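Como passar uma bancada de embalagem para dois braços robóticos

Este guia resume o que fizemos na Hotico quando a separação e o ensacamento de kits pequenos deixaram de ser só manuais. Serve para equipes que já têm o equipamento instalado e precisam reorganizar o trabalho.

1. Anote o que a pessoa faz hoje. Acompanhe um turno inteiro e registre também o que não está na ficha: abrir um saco que grudou, virar uma peça, trocar um item amassado. Na nossa linha foram 558 kits acompanhados antes de qualquer mudança.

2. Separe as tarefas. Pegar e soltar peças firmes vai para os braços. Conferência, reposição e casos estranhos ficam com o operador. Sacos plásticos moles entram por último - dão mais trabalho do que parece.

3. Defina posições fixas. Cesta no centro, saco ao lado, itens avulsos na prateleira do fundo. Quem repõe material precisa respeitar essas posições.

4. Combine as paradas. Qualquer operador pode parar a célula sem pedir autorização. Escreva isso no procedimento e repita no treinamento, que aqui dura 5 dias.

5. Reescreva a função antes de ligar. Na Hotico, quem ensacava passou a cuidar de duas células e a registrar falhas. A mudança de cargo e de salário foi acertada em março, antes do primeiro turno.

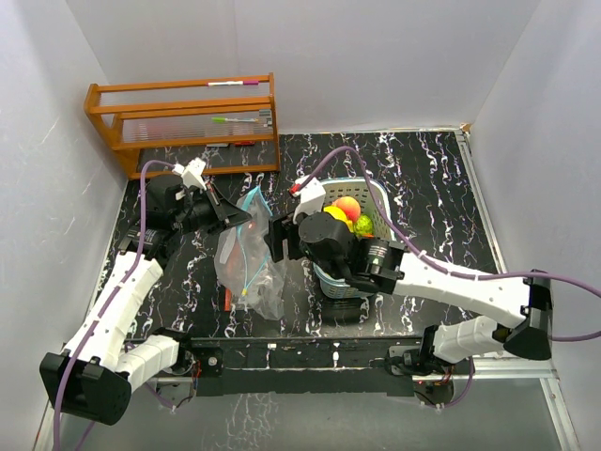
Branislav Hrubý comentou que na Momby fizeram o contrário: ligaram a célula primeiro e discutiram as funções depois, e levaram mais de cinco semanas para o pessoal saber quem respondia por uma falha. Sugeriu também revezar a supervisão, que cansa de um jeito diferente do trabalho manual.

6. Revise o registro de falhas no fim de cada turno. Se a mesma falha voltar no turno seguinte, tire a tarefa dos braços e devolva à bancada manual até corrigir a programação.

Atualizado em 2020-07-27.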